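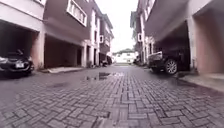
Hundness Household Chores Pilot
Progress report to the Juma fund, second period
Oct 3, 2022

1. Purpose of this period

The grant asks one simple question: can a small machine take over some everyday chores of a household today, without a person walking next to it? In this period we worked on the chores outside the front door. These are sweeping the lane, bringing a parcel from the entrance of the lane to the right house, and moving the waste bin out and back.

2. What was done

The Teuber carrier arrived in May and was prepared for outdoor use. After that we made 400 runs in lanes with brick paving and open carports on both sides. We chose such lanes because they are common in our region and because they are difficult in a quiet way. All houses look the same, cars stand half inside the carports, and rain water stays on the bricks for a long time.

3. Results by chore

Parcels. This is the best result so far. The carrier went to the correct house in most of the runs. The mistakes were nearly always the same mistake: it stopped one carport too early or too late. In 66 runs a person had to help.

Sweeping. The machine sweeps dry leaves and sand well. Wet leaves are still a problem, and they stick between the bricks. It also goes around every puddle, even a very flat one, because in the low view the reflection of the buildings looks like a hole in the ground. The result is a clean lane with a dirty island in it. We do not count this chore as solved.

Bins. Moving the bin on flat paving is possible. Lifting it over a raised curb is not – the carrier tips, and we stopped these tests for safety.

4. Software

The Hinidow navigation package was changed two times. The second version reads the pillars between the carports and handles the dark openings much better. It is slower, and residents have remarked on this.

5. Costs

Spending on parts was 2245 euros against a plan of 2176 euros. The difference comes from a second set of wheels, as the first set was too hard for the brick joints.

6. Our opinion at this stage

Parcels could be given to a machine soon, if somebody is reachable by phone. Sweeping needs one more season of work. For the bins we ask the fund to agree that we remove curbs from the test and report on flat lanes only.

7. Next period

– Puddle tests with a second sensor, mounted higher
– Parcel runs after dark
– A short questionnaire for residents, also about noise

We would be thankful for an answer on the bin question before the next order of parts.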